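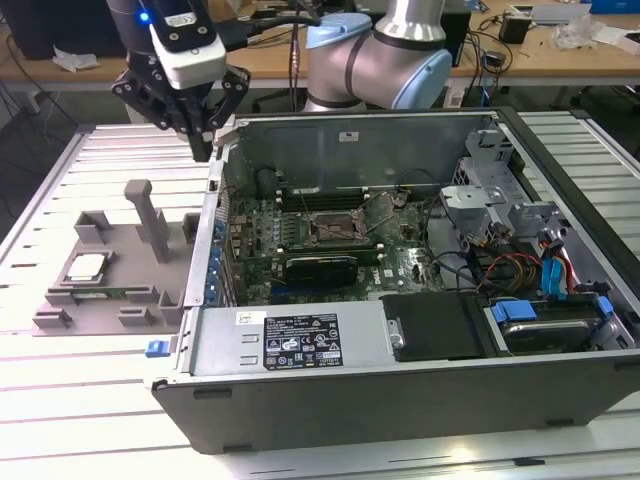
I've been pulling old desktops apart and putting them back together at Pokdale for long enough that my family has stopped asking when I'll be finished. I do get attached to them! The tower I've started with is on its side with the cover off, which is my favourite way to meet a computer. The green motherboard takes up the middle, the processor socket is empty, and the low-profile graphics card is still sitting in its slot. I love the blue tabs around the hard disk, and I have a soft spot for that tangle of red, yellow and black cables too - it looks dreadful, but you learn your way through a loom like that faster than you'd think.

My neighbour Birutė Vanags keeps asking what goes back into these machines, so a few words for her and for anyone else who's curious. A fresh dab of paste goes on with the processor, the memory is seated until both ends click, and I always leave the side panel until the very end (I've had to take it off again too many times). We've rehomed around 200 desktops so far, a good many of them out at Jallau, and another 20 are promised before the school holidays. If you've an old tower under the stairs, do bring it by - the power cord as well, please, if you can find it.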